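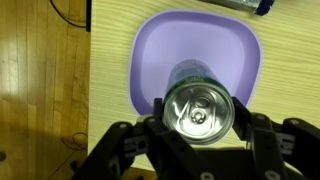 **Can the Traler gripper kit keep its grip force setting after a power cycle?**

It can, once you save the setting to the controller and not only to the session. Open Tool Settings, enter the force, press Apply, then press Store. Apply by itself lasts until the next shutdown.

---

**Ticket: Traler kit, evaluation unit**
**Opened by:** Ruba Karaki, Millby
**Opened:** 29/05/2019
**Status:** Closed, with grumbling

**Ruba Karaki:** Every morning the fingers come back at force level 10. I set them to 3 before I go home. Level 10 on a full soda can is a memorable way to start the day, and we have stopped wearing nice shirts.

**Sum-yee Yuen (Pliltberg support):** Sorry about the shirts. Which firmware is on the controller, and do you see a small disk icon next to the force value after you press Apply?

**Ruba Karaki:** Firmware 2. There's an icon. I would have guessed toaster.

**Sum-yee Yuen:** That's the disk. Gray means unsaved, blue means stored. Please try this:

1. Set the force to 3.
2. Press Apply, then Store.
3. Wait for the icon to turn blue.
4. Shut down from the menu. Please don't use the wall switch.

**Ruba Karaki:** The quick-start card says to use the wall switch. Page 4, bold type.

**Sum-yee Yuen:** So it does. I've passed that along to the people who make the card.

**Ruba Karaki:** Tried it twice. First time the icon stayed gray because Ziad was logged in on the other laptop and the kit only lets one person store. It doesn't mention this — it just sits there looking gray. Second time, with Ziad logged out, blue toaster. Came back at 3 after a restart.

**Sum-yee Yuen:** Good. The missing lock message is a known issue and I've added your ticket to it. No date for a fix yet.

**Ruba Karaki:** Fine to close. For our review, I'm putting the hardware down as good and the manual as historical fiction. Lucie wants to know if a corrected card is coming or if we should just write on this one.

**Sum-yee Yuen:** Write on that one for now. Closing.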